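Lesezeit: 6 Minuten
Drucken | Per E-Mail senden

Greifen aus dem Regal in der Simulation: Vorgreifposition, Anfahrt und Kollisionsprüfung einrichten

von Thanasis Manolakis
Freitag, 21. Juni 2019

In der letzten Anleitung haben wir Gegenstände von einer freien Tischplatte gegriffen, immer von oben. Mehrere Leser haben mir danach geschrieben, dass die gleiche Konfiguration im Regal fast nie einen gültigen Weg findet. Das ist richtig. Im Regal gibt es oben ein Brett, an der Seite eine Wand und hinten eine Rückwand, und der Greifer muss von vorne kommen. Für den Planer bedeutet dies eine ganz andere Aufgabe, auch wenn der Gegenstand derselbe ist.

Ich verwende wieder unseren Planungsserver Julus und die Szenensammlung Flirnwood. Wer mit anderer Software arbeitet, kann die Schritte trotzdem übertragen, die Namen der Parameter sind dann nur anders. Deutsch ist nicht meine Muttersprache, deshalb bitte ich um Nachsicht, wenn ein Fachwort ungewöhnlich klingt.

Was Sie brauchen

Eine laufende Simulation mit zwei Armen, ein Regalmodell mit getrennten Kollisionskörpern und eine Handvoll Objekte mit bekannter Lage. Die Wahrnehmung lassen wir heute weg, die Objektposen lesen wir direkt aus dem Simulator. Ich empfehle das ausdrücklich für den Anfang. Wenn ein Griff scheitert, möchte man wissen, ob der Planer schuld ist, und bei geschätzten Posen weiß man es lange nicht.

1. Das Regal in einzelne Körper zerlegen

Viele Regalmodelle kommen als ein einziges Netz. Wenn der Simulator daraus eine konvexe Hülle berechnet, ist das ganze Regal ein massiver Block, und jeder Griff ins Innere gilt als Kollision. Man sieht davon im gerenderten Bild nichts, weil dort das schöne Netz gezeichnet wird und die Hülle unsichtbar bleibt.

Legen Sie also für jedes Brett, jede Seitenwand und die Rückwand einen eigenen Quader an. Schalten Sie danach die Anzeige der Kollisionskörper ein und schauen Sie einmal von vorne und einmal von der Seite in die Fächer. Zwischen den Brettern muss der Raum frei sein.

Die Namen der Körper sollten sprechend sein, zum Beispiel brett_mitte oder wand_links. In der Fehlermeldung von Julus steht später genau dieser Name, und bei box_07 muss man jedes Mal nachschlagen.

2. Die Vorgreifposition bestimmen

Die Vorgreifposition ist die Stelle, an welcher der Greifer offen steht, bevor er sich gerade auf das Objekt zubewegt. Auf dem Tisch lag sie über dem Objekt. Im Regal lege ich sie vor die Vorderkante des Bretts, mit 100 Millimeter Abstand zum Objekt entlang der Anfahrtsrichtung. Steht der Gegenstand tiefer im Fach, muss der Wert größer werden, sonst befindet sich der Greifer schon am Anfang zwischen den Brettern.

In der Datei griff.cfg sieht das so aus:

anfahrt_achse = regal_x
anfahrt_abstand = 100
anfahrt_gerade = ja
greifer_start = offen

Achten Sie auf regal_x. In der Tischkonfiguration stand hier welt_z, und wer die Datei kopiert, vergisst diese Zeile gerne. Ich habe damit selbst einen halben Nachmittag verloren.

3. Griffkandidaten erzeugen

Für runde Dosen kann man den Greifer um die senkrechte Achse drehen, und der Griff bleibt derselbe. Das nutzen wir. Ich erzeuge pro Dose 30 Kandidaten, verteilt über den Bereich, der von vorne erreichbar ist. Kandidaten von hinten brauchen wir nicht, sie kosten nur Rechenzeit.

Bei Schachteln geht das leider nicht. Eine aufrecht stehende Puddingschachtel hat eine breite und eine schmale Seite, und wenn sie etwas verdreht auf dem Brett steht, passen nur wenige Richtungen zur Öffnung der Finger. Nehmen Sie hier die Kandidaten über die schmale Seite und lassen Sie einen kleinen Winkel nach beiden Seiten zu. Wenn keine Lösung übrig bleibt, ist das ein ehrliches Ergebnis und man muss die Schachtel zuerst verschieben. Das Verschieben behandle ich in einem eigenen Text im August.

4. Kollisionen mit Absicht erlauben

Bei der freien Bewegung zur Vorgreifposition darf der Arm gar nichts berühren. Beim Schließen der Finger muss er aber das Objekt berühren. Darum braucht man zwei verschiedene Tabellen mit erlaubten Kontakten:

Phase Transfer: keine erlaubten Kontakte
Phase Anfahrt: Fingerkuppen mit Zielobjekt
Phase Schließen: Fingerkuppen mit Zielobjekt
Phase Anheben: Fingerkuppen mit Zielobjekt, Zielobjekt mit Brett

Die letzte Zeile fehlt in vielen Beispielen, die man findet. Im ersten Moment des Anhebens hat die Dose noch Kontakt mit dem Brett, und der Planer lehnt dann schon den Startzustand ab. Die Meldung lautet »Startzustand ungültig«, und man sucht den Fehler beim Arm, wo er nicht ist. Erlauben Sie den Kontakt nur für das eine Brett, auf welchem das Objekt steht.

Geben Sie niemals die Handfläche des Greifers frei. Einmal hatte ich alle Teile der Hand in die Tabelle geschrieben, und der Planer fand sehr schnelle Lösungen, bei welchen die Handfläche mitten durch die Dose fuhr.

5. Den zweiten Arm berücksichtigen

Auch wenn nur ein Arm greift, bleibt der andere ein Hindernis. In der Sidetcombe-Vorlage wird er in der Ruhestellung eingefroren und als fester Körper behandelt. Das genügt, solange er wirklich still steht. Wenn beide Arme gleichzeitig geplant werden, müssen Sie die gemeinsame Planung einschalten (arme = gemeinsam), und die Suche dauert deutlich länger.

Für den Anfang rate ich zu abwechselnden Bewegungen. Jeder Arm bekommt seine Fächerhälfte und wartet, bis der andere mit dem Rückzug fertig ist. Sobald zwei Greifer vor dem gleichen Brett stehen, werden die freien Wege sehr eng, und ein Sicherheitsabstand, welcher am Tisch gut war, kann plötzlich zu groß sein.

6. Planen und prüfen

Starten Sie den Planer zuerst nur für Transfer und Anfahrt, ohne Schließen:

julus plan --szene flirnwood/regal --ziel dose_rot --bis anfahrt

Mit dem Schalter --bis hält die Simulation an dieser Stelle an. Kontrollieren Sie nun drei Dinge: ob beide Finger seitlich neben dem Objekt stehen, ob die Handfläche Abstand zum unteren Fach hat und ob das Handgelenk nicht an die Brettkante kommt. Drehen Sie dafür die Ansicht. Von einer einzigen Seite sieht ein Finger oft richtig aus und steht in Wahrheit vor der Dose.

Erst wenn der Haltepunkt stimmt, lassen Sie die restlichen Phasen laufen.

Das Zeitlimit setze ich auf 3.000 Millisekunden pro Kandidat. Mit dem alten Regalmodell von Vasconcelos war das zu wenig, dort sind die Bretter aus sehr feinen Netzen gebaut. Nach dem Austausch gegen Quader brauchte der gleiche Griff noch 295 Millisekunden.

Häufige Fehler

Der Planer findet nur für das obere Brett Lösungen. Meistens ist dann die Basis des Arms zu nahe am Regal, und der Ellbogen hat für die unteren Fächer keinen Platz. Rücken Sie die Basis zurück, bevor Sie am Planer etwas ändern.

Die Dose springt beim Schließen weg. Prüfen Sie, ob die Finger symmetrisch zum Objekt stehen und ob die Schließgeschwindigkeit aus der Tischkonfiguration übernommen wurde. Ich halbiere sie im Regal.

Der Weg ist gültig, macht aber einen großen Bogen. Das kommt vor, wenn anfahrt_gerade auf »nein« steht – die Anfahrt wird dann frei geplant wie der Transfer.

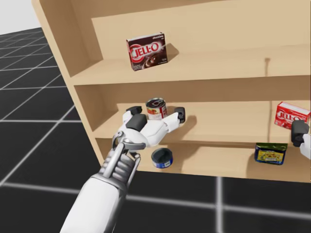 Noch ein Wort zum Rückzug, weil er gerne vergessen wird. Nach dem Anheben gehört das Objekt zum Arm und muss als angehängter Körper in die Kollisionsprüfung. Heben Sie nur so weit, dass die Dose das eigene Brett verlässt, und fahren Sie dann gerade nach vorne heraus, auf derselben Achse wie bei der Anfahrt. Den Kontakt zwischen Zielobjekt und Brett nehmen Sie dabei wieder aus der Tabelle, sonst schleift die Dose im nächsten Versuch über das Holz und Julus meldet keinen Fehler.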